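Section 4. Placing and Leveling the Osoto Height-Adjustable Table

This section covers the placement, leveling and first adjustment of the Osoto table after the frame and top have been joined as described in Section 3. It applies to all Osoto tables supplied with the Hulon control box. Owners of tables with the earlier Idell control box should follow the separate sheet packed with the handset.

Read the whole section before starting. Two adults are required for steps 1 through 4.

4.1 Choosing a position

1. Select a floor area that is firm and close to level. Thick carpet is acceptable, but the table must be leveled again after one week of use.

2. Leave at least 70 mm of clear space between the back edge of the top and any wall, shelf or window sill. The same clearance applies to both ends.

3. Confirm that nothing above the table will be struck when the top is fully raised. Wall cabinets, hanging lamps and open window handles are the usual obstacles.

4. With one person at each end, lift the table by the frame and set it down in position. Do not drag it. Dragging may bend the leveling feet.

CAUTION: Do not lift the table by the top. The fasteners that hold the top to the frame are not designed to carry the weight of the legs.

4.2 Leveling

5. Place a spirit level on the top, parallel to the long edge. Turn the feet at the low end counterclockwise until the bubble is centered.

6. Turn the spirit level so that it lies parallel to the short edge and repeat.

7. Press down firmly on each corner in turn. If a corner moves, extend the foot beneath it by a half turn and check again.

8. Tighten the lock nut on each foot with the 23 mm wrench supplied.

Note: Do not extend any foot until its thread shows a red band. If the table cannot be leveled within this limit, move it to another part of the room.
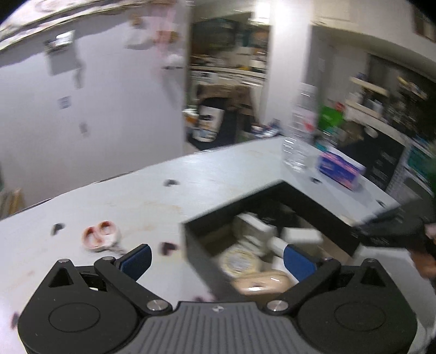 Pei-shan Kwan

4.3 Connecting power

9. Check that the handset cable and both leg cables are fully seated in the control box. Each plug should click.

10. Connect the power cord to a grounded wall outlet. Do not use an extension cord that is coiled or covered.

11. Route all cables through the clips under the top. Leave enough slack for the table to reach its full height -- a cord that is too short may be pulled from the outlet or damaged.

4.4 First adjustment

The control box must learn the lowest position of the legs before the table is used. This procedure is also required after any loss of power during movement.

12. Remove all objects from beneath the table.

13. Press and hold the down button until the table stops. Release the button.

14. Press and hold the down button again for ten seconds. The top will lower slightly, rise slightly and stop. The display will then show the current height.

15. Raise the table until the display reads 1000, which is the height in millimeters. Measure from the floor to the upper surface of the top. If the measurement and the display differ by more than 5 mm, repeat steps 13 and 14.

WARNING: Keep hands, chairs and pets clear while the top is moving. Children must not operate the handset.

4.5 Surface care

Wipe the top with a soft cloth dampened with water and a little dish soap, and dry it promptly. Do not use bleach, scouring powder or solvent. Use a mat under hot dishes and under any equipment with hard feet. Marks left by tape may be removed with the Haddad cleaner listed in Section 7.

Check the lock nuts and the frame bolts every six months. Tables moved to another room must be leveled again from step 5.

Section 4 revised May 2020. Technical review: Anderson Assunção.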